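Search this guide
Enter a word or part number
Go

Gunari Backyard Berry Frame: Set-up Guide

Section 2: Planting, Netting and First Season

By now you should have the Gunari frame standing up on its own in the yard. If it's only standing up because someone is holding it, go back to Section 1 and find the corner pins. They are in the small bag you threw out with the box.

Before you start

You'll need a spade, a bucket, a hose that reaches, and the Fakia net still in its wrapper. Leave it in the wrapper. A Fakia net opened early will find every twig, button and dog in the neighbourhood, and you'll spend the afternoon getting it back.

The frame holds 8 bushes. The label on the planting sheet shows 9, which is left over from the old, longer frame. Plant 8.

Planting the bushes

1. Test the soil. Blueberries like it sour, with a pH between 4.5 and 5.5. If you grow beautiful cabbages, expect bad news.

2. If the reading is too high, work in garden sulphur at the rate on the packet and wait. Sulphur takes months. Adding a second packet in the meantime doesn't hurry it, and the bushes may not forgive you.

3. Dig each hole twice as wide as the pot and no deeper. Mix the soil you took out with an equal amount of damp peat or composted pine bark.

4. Soak the pots in the bucket until the bubbles stop.

5. Slide each bush out and tease the roots apart with your fingers. They come out shaped like the pot and will stay that way for years if you let them.

6. Set the bush at the same height it had in the pot, fill in, press down with your hands and water well.

7. Mulch with pine needles or bark, keeping it clear of the stems.

Note: Plant at least 2 different kinds that flower at the same time. One kind alone will usually give you some fruit. Jeon and Kornisach, the pair in our starter pack, overlap nicely and ripen one after the other.

Caution: Do not use lime. Do not use wood ash. Do not let a helpful relative use either while you're at the hardware store.

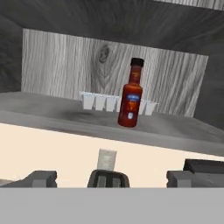

Cabinet compartment with bottle and white cup-shaped containers.

Fitting the net

8. Wait until the flowers have dropped and the berries are small, green and of no interest to anyone. Bees need to get in before then.

9. Unroll the net along the long side of the frame and clip it to the top rail, starting from the middle and working out. Starting from one end leaves you with a great deal of net at the other.

10. Pull it down to the ground on all sides and pin it flat. Robins will walk in through any gap, then act as though you've trapped them.

11. Check the net morning and evening for anything caught in it. Keep it tight, as a slack net is far harder on birds and snakes.

Caution: Take the net off before the first snow. The top rail is built to carry netting and has strong opinions about everything else.

The first season

Pinch off the flowers in the first spring. Yes, all of them. The bush puts its effort into roots and you get a proper crop later on. We know you'll leave a few on.

Water deeply through dry spells, with rainwater if your tap water is hard. Berries turn blue some days before they taste of anything, so give them a bit longer and pick the ones that roll off under your thumb. If you have to tug, it isn't ready.

Pruning is covered in Section 3.

Related sections
Section 1: Unpacking and Putting Up the Frame
Section 3: Pruning Without Regret
Replacing a Torn Fakia Net
Yellow Leaves and What They're Trying to Tell You

Contact us | Copyright Gunari Garden Supply | Back to top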